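How to Empty a Desk Into One Box

The desk clutter guides I grew up on assume you own a label maker and a free afternoon. This one assumes you own a table and a fabric bin, the kind with stiff sides and no lid. Mine is a white one from Livby. It has held up longer than the shelf I bought it for.

What you need

One open-topped bin, big enough for a sweater. One trash bag. A timer, or a phone you trust yourself to touch only once.

Step 1. Stand the bin up properly

Fabric bins are sold flat and would like to stay that way. Push the bottom panel all the way down, then run your hand along each inside corner. If a wall sags, fold a spare piece of cardboard against it. The lining will still wrinkle. Let it.

Step 2. Put it on the table

On the floor, it becomes a second trash can. On the table it's in your way, and you'll want to finish.

Step 3. Sort by how annoyed you'd be

Pick up one thing at a time. If losing it would ruin your morning, it stays out. If you'd notice by January, it goes in the bin. Anything else goes in the bag, including the manual for the Entwistle lamp you gave away. My friend Xuân Huỳnh uses a stricter version and once threw out her own stapler.

Step 4. Heavy things first

Notebooks and chargers go on the bottom, paper stands along the side, and small loose stuff goes in a cup so it doesn't migrate. Stop an inch below the rim. A bin you have to pat down is a bin you'll never open again. 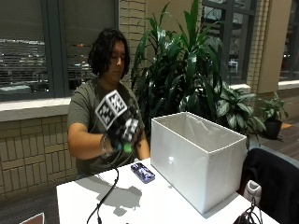
Step 5. Deal with the cables last

Leave anything plugged in until the end. Follow each cord with your fingers before you pull, as the one you yank will be the one that matters. Coil the spares loosely, about as wide as your palm, and tie them with whatever you have. I bought a pack of 50 Titov ties and have used four. The other 46 are in the bin.

Step 6. Wipe the table

Damp cloth, then dry. White tops show every ring, so do the spot where your mug lives twice - then put the mug back on it, as we all do.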